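Plundstead open day: the simulation room
Posted by Daithí Mac Mathúna

Hegarty opened its Plundstead site to visitors on Friday, November 17, 2023. I went for the afternoon session, mainly to see how the automation group tests its handling routines before they go near a real cell. The group has five staff and is run by Doina Begović. Our party was taken through by one of her engineers, Dušan Danko.

The ground floor can be skipped by anyone who has seen a packing hall before. The palletiser was stopped for a guard inspection, and we spent more time on the compressor than it deserved. The simulation room is upstairs at the back. It has two workstations and a wall display, and visitors stand behind a taped line.

The software is an in-house package called Clonuvow. It models the arm, the gripper and the items being handled, with contact and friction calculated at each step. The task on the display involved a brown bottle, a blue crate with internal dividers and a flat, dark tray. Danko put up two views of the same simulated room, one near table height and one from well above.

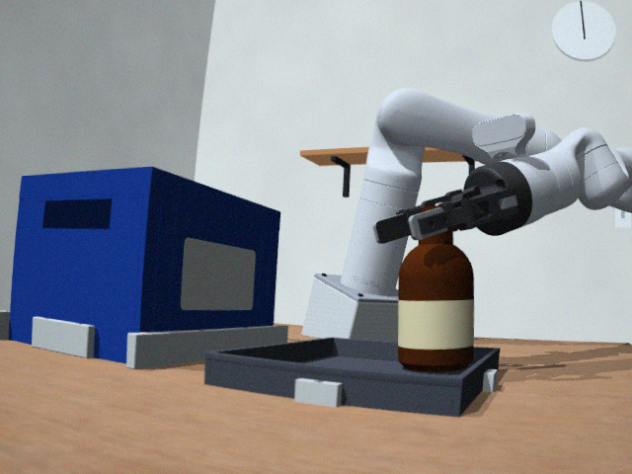
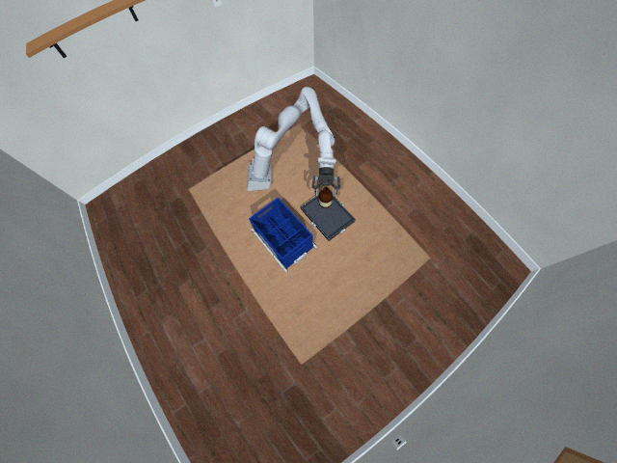 Simulated bottle-handling cell in Clonuvow: low view first, overhead view second.

The overhead view was the more useful for judging layout. Crate and tray are both turned at an angle to the walls, and the arm's base is close to the pair of them. The lens setting is very wide and bends the edges of the floor, so I would not scale a distance off it. The low view is better for looking at the fingers against the neck of the bottle.

Danko said each batch is 800 runs, with the starting positions shifted slightly from one run to the next. The last batch in June gave 271 failed runs. Most of these were put down to a friction value entered wrongly for the finger pads. The corrected batch gave 18. A run is counted as failed if the bottle tips, is dropped, or is released outside the target area. Time taken is logged but has no bearing on the result.

Wian Maluleke, who was in our party from Jidico, asked how the friction values are obtained. They are measured on a tilt plate in the workshop, using the same pad stock as the real gripper. He then asked about labels that have picked up moisture. These are not modelled at present. I asked whether glass and plastic bottles are treated separately, and was told that mass and centre of gravity are set per item but the body is rigid in every case. For a thin plastic bottle that seems a large simplification.

Begović joined us for the last ten minutes and covered the move to hardware. A routine has to pass 2,000 consecutive runs in simulation before it is loaded on the physical arm, which then works at reduced speed for its first shift. We did not see the physical arm.

Parking is at the north gate and fills early. Safety boots are needed for the ground floor only. The next open day has not been set, and bookings go through the front office.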